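Can a machine put the groceries away yet?
Oct 24, 2026

I have kept a list since January of chores I would hand over to a machine tomorrow if one could do them. Floors came off the list years ago. Dishes are half off, if you don't mind loading and unloading. Everything else is still mine.

What holds things up is soft stuff. A box has the same shape every time you reach for it. A plastic bag doesn't. It folds over itself, the handles hide, and it changes again as soon as you touch it. Laundry is the same problem, only bigger.

I read two write-ups on this over the weekend, one on a hand called Pulness and one from a small shop named Mahasneh. Both spend more time on bags than on anything else. Mahasneh says it ran 240 tries with shopping bags and lost 34 of them, mostly at the handles. For a warehouse that might be fine with a person nearby. For my eggs it isn't.

The hands themselves look good to me now. They have fingers that bend in the right places. Knowing where to put them is the slow part — a kid can do it without looking.

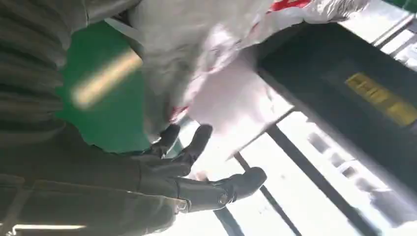 Robot hand, fingers open, under a white plastic bag.

So bags stay on my list, next to fitted sheets. I'd guess shop floors get there before kitchens do, and I'll go through the laundry machines next time.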